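Küche und Vorratsraum nach dem Umbau

Geteilt 225 Mal - 3 Kommentare

Im November haben wir die Küche und den kleinen Vorratsraum in der Maglaya fertig eingeräumt. Die Maglaya ist unser Gemeinschaftshaus, viele kennen sie noch mit den alten braunen Schränken und der Durchreiche, die immer klemmte. Die Schränke sind weg, die Durchreiche ist zugemauert. Diese Seite ist für alle gedacht, die beim Ausräumen geholfen haben und wissen wollen, wie es weitergegangen ist.

Die Planung hat Ekaette Omoregie gemacht, den Einbau Ekene Usman mit zwei Leuten von der Schreinerei Varico. Die Schränke sind aus der Reihe Jerora, Ausführung ohne Griffe. Bezahlt wurde das Ganze aus der Rücklage und aus dem Erlös vom Sommerfest.

Flächen und Fronten

Bei den Fronten gab es zwei Meinungen. Ein Teil der Gruppe wollte Holz, der andere etwas Helles, das man mit einem Lappen abwischen kann. Am Ende wurde es hell. Der Raum hat nur ein Fenster nach Norden, und mit den braunen Schränken musste auch mittags das Licht brennen.

Die Fugen zwischen den Platten hat Ekene zweimal nachgestellt. Die Wand hinter der Spüle ist nicht gerade, auf der ganzen Höhe fehlt oben fast ein Zentimeter. Man sieht es nur, wenn man es weiß.
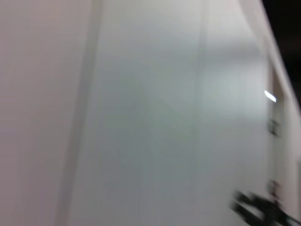
Mit den Scharnieren waren wir zuerst nicht zufrieden. Zwei Türen gingen von allein wieder auf, eine schlug gegen den Kühlschrank. Varico hat die Scharniere getauscht und beim Kühlschrank einen Anschlag gesetzt. Seitdem ist Ruhe. Wer trotzdem merkt, dass eine Tür schleift, schreibt es bitte in das Heft neben dem Sicherungskasten und dreht nicht selbst an den Schrauben.

Der hohe Schrank misst 2,035 Meter und passt damit gerade noch unter das Heizungsrohr. Bestellt war er etwas höher, das wurde beim zweiten Aufmaß zum Glück bemerkt. Oben drauf kann nichts abgestellt werden, auch keine Kuchenbleche.

Was wo steht

Das Einräumen hat länger gedauert als gedacht, einen langen Vormittag und noch zwei Abende. Beim Sortieren kamen mehr als 1.000 Teile zusammen, wenn man das Besteck mitrechnet. Ein Teil davon war doppelt oder beschädigt und ist aussortiert. Die großen Töpfe stehen jetzt unten links, die Schüsseln darüber. Teller und Tassen sind neben der Spülmaschine, damit man beim Ausräumen nicht durch den ganzen Raum läuft.

Im Vorratsraum liegen Mehl, Zucker, Nudeln und Konserven in Augenhöhe. Getränkekisten bleiben auf dem Boden, die Regalböden sind dafür nicht ausgelegt. Putzmittel stehen nicht mehr bei den Lebensmitteln, sie sind in den Flurschrank umgezogen - der Schlüssel hängt am gleichen Brett wie der für den Keller.

Für die Beschriftung haben wir Etiketten von Prulta genommen. Sie lassen sich wieder abziehen, ohne dass Kleber auf der Front bleibt. Ekaette möchte sie bis zum Frühjahr dranlassen und dann schauen, welche man noch braucht.

Was noch fehlt

Die Sockelleiste an der Fensterseite ist nachbestellt, die gelieferte war zu kurz. Auch die Lampe über der Arbeitsfläche ist noch die alte. Wer Geschirrtücher übrig hat, kann sie abends ab 18 Uhr in der Maglaya abgeben, bitte gewaschen. Töpfe und Gläser nehmen wir zurzeit nicht an.

3 Kommentare anzeigen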